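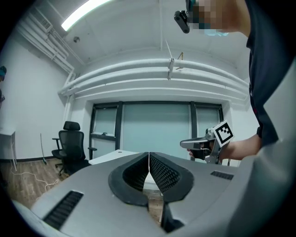 Re: [jodside-list] vinyl repress - who got what??

Hi all

Quick one before work, sorry if this doubles up with stuff already posted, I'm about 15 messages behind.

On [jodside-list], in October, a member wrote:

> Has anyone in Canada or Aus actually recieved the Harkley
> repress yet? Ordered mine the morning it went up, card was
> charged straight away and I've heard nothing since. The shop
> page still says "ships soon". Also is it the full 14 songs or
> the cut down version that was on the streaming sites? The
> sleeve photo they put up only shows side A.
>
> And is the Buthelezi remix on it or is that download only?

Mine came yesterday. Ordered the black, not the coloured one. It's the full 14, all of them, same running order as the first CD. Two discs, so side D is short - just the last two songs and then a long run-out. No bonus tracks on the vinyl.

Buthelezi remix is NOT on the record. Download card only, little slip tucked in the second sleeve, easy to lose. I nearly put it in the recycling with the packing. Code worked first go for me but the site makes you set up an account, then sends the email to junk. The files are decent, you can pick the format. Remix is a bit over six minutes and to my ears better than the one they played on the radio, more of the bass, less of the talking at the start.

Shipping - mine came from the Zuteck warehouse, not from Harkley direct. So if you're looking for an email from Harkley you won't find one, search your inbox for Zuteck. Tracking number was in there the whole time and I'd missed it. Cost me about 15 dollars postage which I thought was fair for a double.

Coloured ones are late I think. Someone on the other forum said the plant sent back a batch that was the wrong colour, meant to be smoky grey and came out more like dishwater. Don't know if thats true. Numbered ones are hand numbered on the back, somebody there has 246 and was trying to swap it for anything under 100. Good luck to them.

Sound: quiet pressing, a couple of ticks on side B before the ballad, nothing after a clean. Centre hole a bit tight on disc two. Louder than the old one. Strings on the closing track finally sound like strings. My only whinge is the lyric sheet, it's grey print on a darker grey and I can't read a word of it under the lamp, and there's a verse missing from the third song, the one that starts side B.

Tour dates, since somebody else asked further down the thread: all I've got is what was in the newsletter, presale opens 10 am local for list members and the code is the same one as last time. Small halls again. No idea about support acts.

If anyone has a spare slip from the coloured version can you tell me if it's the same download or if there's a live set on it? Heard both.

Gotta run, will try and post some proper side by side notes on the weekend if I get time

Cheers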